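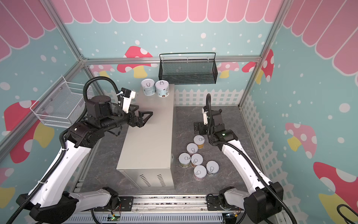 Nuko Two-Arm Kit Review: Can It Put the Cans Away?

Rating: 2 stars for the home, higher for a small shop with one repeating job

The Nuko kit is sold as a starter set for people who want a machine to take over small picking and putting-away jobs. You get two arms, a gripper for each, a camera behind each gripper, the front rail they bolt to, and the control software, which is made by Gevata and sold with a yearly license. The aluminum bars and wall panels are extra. I bought mine through Vahidi, which had it in stock when the Nuko site did not.

I tested it on one chore. Cans on the floor of the workspace go up on top of a metal cabinet, standing, without knocking over the ones already there. A person does this without thinking about it. I picked it because it is close to what people ask me for, at home (groceries) and at work (stock on a shelf).

Setup

Assembly took me an evening. The arms go on the rail with four bolts each and the bolts are decent. The cable conduit is stiff and has to be routed with some slack or it pulls when the wrist turns. The manual shows this on a page near the back, and I found it after I needed it. Calibration is a matter of following prompts. Budget another evening for it the first time.

Teaching it the job is slower. You move the arms through the task again and again, and the software builds up its own version. I gave it 64 demonstrations. Fewer than that and it reached for the gaps between cans.

How it did

Over the whole test I ran 287 attempts and counted 220 as good, meaning the can ended up standing on the cabinet and nothing else fell. The failures were mostly of one kind. When cans stand close together, the open fingers need room on both sides of the one they want, and there often isn't any. The arm nudges a neighbor, the neighbor moves, and the next try starts from a position it has not seen. Cans standing off by themselves were rarely a problem.

The two arms do not share work well. One will wait for the other when it could be getting on with something. Speed is poor in any case. I could clear the floor by hand and be back at my desk before the first can was up.

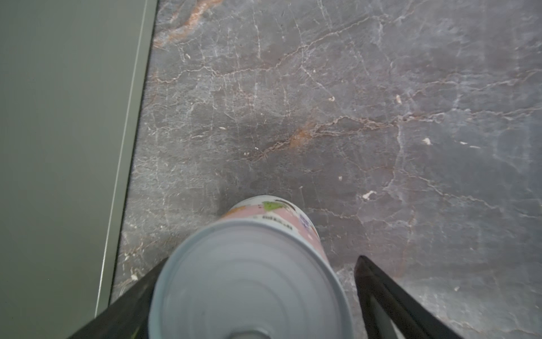 HISVILLE, September

I have added this part after a software update from Gevata. The grip is better. With a finger on either side of the can, it now closes more slowly and stops sooner, and I have had no dented cans since. The gripper camera sits very close to what it is holding, so a can takes up much of the view and small print on the label doesn't come through. If your job depends on reading labels, plan on another camera.

Crowded cans are still the weak spot. The update notes mention it as a known issue and give no date.

Who should buy it

For a kitchen, no. It needs a fixed space, good light and somebody nearby to stand things back up. It can't open the cabinet, and it will not carry the bags in from the car.

For a shop bench where the same part arrives in the same place all day, maybe. Space the parts out and it will keep going at its own pace. Check the price of the Gevata license for the second year before you order, and buy a spare set of finger pads at the same time, as Vahidi charges shipping on small parts.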